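# Greifen von geschlossenen Kunststoffboxen: welche Regeln habt ihr in der Zelle?
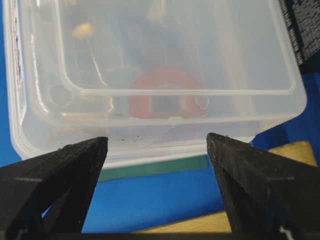 **Flesbridge** schrieb um 8:40 Uhr:

Die Regel sollte man vom Inhalt her denken, meine ich. Solange in der Arbeitsanweisung nur steht, wie schwer eine Box sein darf, und kein Wort dazu, ob darin etwas rutschen kann, fährt jeder mit seinem eigenen Bauchgefühl an. Wir hatten das jahrelang so und haben uns jedes Mal gewundert, warum die Nachtschicht andere Beschleunigungen einträgt als wir.

---

**tastfinger_mo** (Themenersteller) schrieb:

Guten Morgen zusammen, und danke für die schnelle Antwort! Ich hole ein bisschen aus, seht es mir nach. Wir schreiben gerade unsere Hausregeln für das Handling mit zwei Fingern neu, weil die alte Fassung noch aus der Zeit stammt, als bei uns ausschließlich Kartons liefen. Jetzt kommen immer mehr durchscheinende Boxen mit gerundeten Ecken und umlaufendem Rand dazu, und da passt vorne und hinten nichts mehr. Mein Entwurf bisher:

- Vor dem Schließen wird am Rand angehalten, die Finger stehen offen und möglichst symmetrisch zur Boxmitte.
- Kontakt nur am Rand oder an der Wand, niemals am Deckel.
- Fingerbeläge und Boxrand werden zu Schichtbeginn auf Staub geprüft.
- Zum Anheben erst 10 mm hoch, dann 2 Sekunden stehen bleiben, dann weiter.

Was fehlt euch da? Und was ist übertrieben?

---

**Szewczyk** schrieb:

Moin, schöner Entwurf, da steckt Arbeit drin. Den Halt am Rand würde ich mit Blut unterschreiben! Bei der Prüfung zu Schichtbeginn bin ich dagegen skeptisch. Am Rand auf deinem Foto sitzen lauter dunkle Pünktchen, wahrscheinlich Staub, und so eine Box kann ja mitten in der Schicht hereinkommen. Die Beläge einmal am Morgen anzuschauen ist gut und richtig, aber die Boxen selbst gehören meiner Meinung nach beim Einlegen abgewischt, sonst wandert der Dreck von einer zur nächsten, und am Nachmittag sucht man dann den Fehler in der Kraftregelung.

---

**Zormont** schrieb:

Da muss ich freundlich widersprechen, lieber Szewczyk. Jede Box beim Einlegen abwischen, das hält euch kein Mensch durch. Wir haben im April 2161 Griffe ausgewertet, und die Abrutscher kamen fast alle von abgenutzten Belägen. Der Staub war kaum der Rede wert. Ich würde lieber eine Verschleißgrenze in die Regel schreiben und einen Tauschtermin dazu. Bei uns liegt der Wechsel bei knapp 6 Wochen, das muss natürlich jeder für seine Anlage selbst herausfinden.

Und noch etwas, wenn ich schon schreibe: Milchige Wände sind für die Kamera ein eigenes Kapitel. An den Kanten hast du diese hellen Reflexe, und von innen schimmert der Inhalt durch. Rote Sachen sind besonders tückisch, wenn die Erkennung auf Farbe geht, dann sucht sie sich womöglich das Teil in der Box aus und plant den Griff mitten durch die Wand. Also bitte als eigenen Punkt: Griffposition immer aus der Außenkontur bestimmen.

---

**Szewczyk** schrieb:

Bei der Außenkontur bin ich sofort dabei. Beim Staub bleibe ich stur, eure Halle ist vermutlich einfach sauberer als unsere. ;-)

---

**Flesbridge** schrieb:

Ihr habt vermutlich beide recht, je nach Halle. Könnte man es nicht als Sichtprüfung formulieren, mit Abwischen nur bei Befund? Und zu meinem Punkt von vorhin: Schreib doch eine Zeile hinein, dass Boxen mit losem Inhalt ein eigenes, langsameres Fahrprofil bekommen. Die Wartezeit nach dem Anheben finde ich übrigens überhaupt nicht übertrieben, da beruhigt sich drinnen noch manches.

---

**Sestgate** schrieb:

Ich lese hier sonst nur mit, aber das Thema treibt mich auch um. Ein Hinweis zu den Etiketten: Bei schmalen Streifen an der Seitenwand bitte festlegen, dass gescannt wird, bevor der Greifer anfährt. Aus flachem Winkel liest die Handkamera bei uns gar nichts mehr.

---

**tastfinger_mo** schrieb:

Ihr seid großartig, vielen Dank! Außenkontur, Fahrprofil für losen Inhalt und Scannen vor dem Anfahren übernehme ich, ebenso die Sichtprüfung mit Abwischen bei Befund. Die Verschleißgrenze lasse ich vorerst offen, dafür möchte ich zuerst eigene Werte sammeln. Zormont, magst du mir verraten, woran ihr den Verschleiß messt, an der Belagdicke oder an der Haltekraft?

---

**Zormont** schrieb:

An der Haltekraft, immer mit demselben Prüfkörper. Die Vorlage für das Protokoll suche ich dir heute Abend heraus und hänge sie hier an.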